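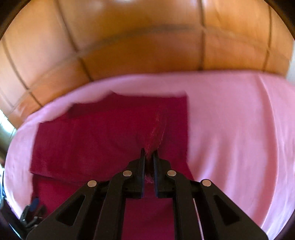
3.2 Towels on a bed surface

The second group of trials concerned towels folded on a made bed. Folding at a table has been treated at length in earlier work, but in the households we visited the bed was the more common place for it, and the two surfaces do not behave alike. A table top is flat and stays where it is. A sheet over a mattress gives under the hand, wrinkles when the towel is pulled across it, and can ride up over the edge of the article being folded.

Figure 3. Terry towel, dark red, spread on a light pink sheet. The upper left part of the towel is folded over, and a wave of the sheet partly covers the margin of the flap. The fabric is held in a gathered pinch.

Material was drawn from the Lusow household set, which contains 30 towels of mixed age. Each was folded first on a table and then on a bed, from a spread starting position. The order of the towels was fixed on the first Tuesday and kept throughout. Sheets were plain and were pulled straight by hand before each trial, without tucking. Abdel Rahman coded all trials from the recordings using the Mahrous scheme, with two changes described below.

The Mahrous scheme divides a fold into grasp, lift, carry and lay. It assumes that the lower layer is still during the carry. On a bed this could not be taken for granted, and we therefore added a code for drag, meaning any movement of the lower layer before the upper layer is laid. The second change concerns the grasp. The original scheme records only whether a corner or an edge is taken. We added a third value, gathered, for cases in which the cloth is bunched between the fingers and neither a single corner nor a single thickness of edge can be made out. Figure 3 shows a hold of this third type.

Gathered grasps were more frequent on the bed than on the table. Two features of the surface seem to contribute. The sheet offers little resistance from below, so that a thin edge sinks as the fingers close on it, and the pile of terry cloth catches on the weave of the sheet. A gathered grasp is secure, but it shortens the edge being carried, and the resulting fold line tends to run at an angle to the border of the towel. Corner grasps gave straighter lines on both surfaces.

The sheet itself was a source of error in coding. Where it rose in a wave beside the towel it could hide the margin of a flap, as at the upper left in Figure 3, and the extent of the fold then had to be judged from the visible part alone. Trials in which more than 2 cm of the folded margin was hidden at the end of the lay were marked as partial and left out of the alignment measure. They were kept in the counts of grasp type.

Alignment was scored as the greatest distance between the upper and lower edges after the first fold. A fold was accepted as square at 4 cm or less. On the table, 75 per cent of first folds met this limit. The proportion on the bed was lower, and most of the difference came from trials with a drag code. When those trials were removed the two surfaces were close, which suggests that the softness of the mattress matters less than the movement of the sheet.

Towel size had a smaller effect than expected. Bath towels were dragged more often than hand towels, but once laid they were no less square. The colour of the towel was not analysed. It did affect the ease of coding, as a dark towel on a pale sheet gave a clear outer border while folds within the towel were harder to read. For pale towels on pale sheets the opposite problem arose, and these recordings were viewed twice.

3.3 Comparison with the Jamton trials

The Jamton trials used cotton tea towels on a bare mattress and reported no effect of surface. The absence of a loose sheet in that study may account for the difference. Tea towels also lack a pile and slide more freely over the layer beneath.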